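Speaker notes: Can a machine do the small jobs yet?
Visedville, 10/1/18. Slot is 40 minutes, 8 of those for questions.

Opening
Start with the dishwasher. It washes dishes. It has never once put a plate in the cupboard. Wait for the laugh, move on if there isn't one.

I was asked to speak on whether machines can take over chores, at home and on the shop floor. My answer tonight is "a few, slowly, if you set the table for them." If people came for the butler, they should know early.

The job I want to talk about
Working on a desktop PC. A teenager can learn it in an afternoon at the kitchen table. Lay the case down, side panel off, find the part, get it out without wrecking its neighbors.

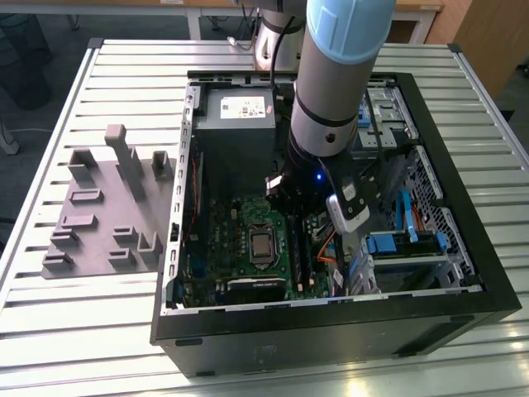

Slide 4. Gripper over an open tower, memory and processor in reach, cables close by.

Ask the room what they'd worry about first. Somebody will say the processor. I'd say the cables. A memory module is stiff and sits where the drawing says it sits. A cable goes wherever the last person shoved it. (Pause.) Most of a house is more like the cable. Laundry, bedding, the bag inside the trash can.

Point at the gray plate on the left with the posts and slots. Somebody had to think about that plate. Ask who sets it out at home, before the machine starts on your junk drawer.

Andby and Ornbridge
Keep this short. Andby told us in March that their bench would be stripping old office PCs "unattended." I went. I stayed 2 hours. Attended the whole time, by me and a man with a screwdriver. Ornbridge was more modest and I liked them better for it: they sort drives that are already out of the case. Dull work, same thing every time, and that's where I'd put my money.

Don't get dragged into naming prices.

What a photo can and can't tell you 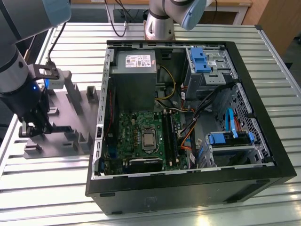 Slide 7. Two arms at the bench, one with its fingers by the parts fixture, computer still open.

Leave it up while I talk. A still tells you the arm got to a place. It doesn't tell you how many tries that took, or whether the PC starts up afterward. When a vendor shows you a picture, ask for the whole shift on video, at normal speed. Nakajima's sales deck has 24 slides and not one has a clock in it.

Also worth saying: two arms doesn't mean twice the work. You have two hands and you still drop screws.

If time is short, skip to here
Questions to ask before you buy:
Who loads it?
Who do I call when it stops?
What happens with a model it hasn't seen?

Likely question: "So when?" Say I don't know. Shop floor before kitchen. Then take the next hand.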